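Ticket 3588 – Main droite : perte de serrage après reprise à chaud
Projet : Padgate (buste à deux bras, atelier partagé de Wistbridge)
Ouvert le 28 juin 2024
État : en observation

Symptôme
Les doigts de la main droite se ferment normalement au démarrage. Après une vingtaine de minutes, le serrage tombe et l'index reste entrouvert. La main gauche n'a pas ce défaut. Aucun message d'erreur côté carte Eichhorn, seulement une consigne tronquée dans le journal.

Essais
1. Échange des câbles de bus entre gauche et droite : le défaut reste à droite.
2. Alimentation de labo à la place du bloc Zarkach : pas de changement.
3. Retour à l'ancien firmware : le défaut arrive plus tard, mais il arrive.
4. Lecture de la butée codeur de l'index : 3 677 à froid, 3 588 à chaud. Presque 100 pas d'écart, et le contrôleur croit le doigt fermé.

Cause probable
La vis du support de codeur prend du jeu quand le moteur chauffe. Le support d'origine est imprimé en PLA – mauvais choix à cet endroit.

Correctif
Support réimprimé en PETG, frein filet faible sur la vis, recalibrage main ouverte puis main fermée. Seuil de courant laissé tel quel. Reprise ensuite des essais à deux mains avec l'ordinateur portable fermé. 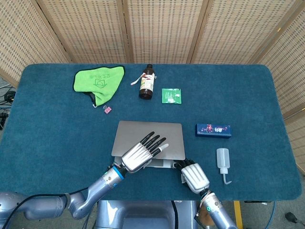 Faut-il refaire le calibrage des deux mains quand on ne change qu'un support ?

Seule la main démontée est à recalibrer. Les valeurs sont enregistrées séparément pour chaque main, il suffit de sauvegarder le fichier avant d'écrire les nouvelles.

Reste à faire : relever la butée toutes les 4 séances jusqu'en août, puis fermer le ticket si l'écart ne revient pas.

Tickets récents
– Bruit dans le coude gauche à basse vitesse
– Carte Eichhorn non détectée après mise en veille
– Gaine de câble trop courte à l'épaule
– Bloc Zarkach : ventilateur bloqué

Contact | © Atelier Wistbridge | Haut de page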